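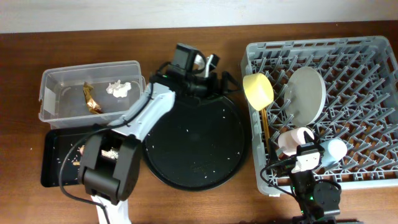

We wrote our table rules in November, after one bad week with too many thrown-away recordings. Since then the paper with the rules hangs next to the door, and every person who works with the arms must read it and sign it. Lucienne Hervieu asked me to put them on a page, so that our colleagues in Clirnside can use the same ones. The task is always clearing up after a meal: trash goes to the container, dishes go to the rack.

**Trash and crumbs.** Foil and paper go in the clear container, one piece at a time. The gripper closes only as much as is needed to hold the piece. If it presses harder, the foil becomes flat and is difficult to release. Crumbs are allowed on the tray and on the black plate, but please wipe the base of each arm before you start.

**Two arms, two areas.** The left arm takes care of the trash and the right arm takes care of the rack. When both move at the same time, they must stay on their own sides. Crossing is permitted only when the other arm stands still, and the person at the controls says "crossing" loudly before doing it. Quentin Lefèvre thinks this is too strict for such small arms. I do not agree with him, and for now the rule stays.

**Cables.** Each cable must have a free loop, long enough for the full reach of the arm. Check this by hand with the power off. We inspect the connectors after every 1000 cycles and write the result in the Vesta log, also when there is nothing to report.

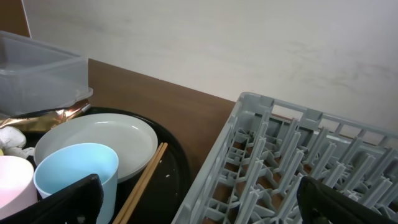 **Before the first move.** The rack should be placed where both fingers can reach inside without touching the rim. Cups, plate and chopsticks can lie in any position on the round tray, also one over the other, but they may not hang over its border. We use plastic cups only. Chopsticks are the hardest objects for us, so a new operator should leave them for the end.

**When to stop.** After 3 failed grasps of the same object, stop the run and write down the reason. Do not push the object with your hand while the motors are on, even if it is very near. Blandine Marchal keeps the list of stopped runs, and at this moment it has 105 entries.

Corrections to these rules can be sent to Peiyu Deng.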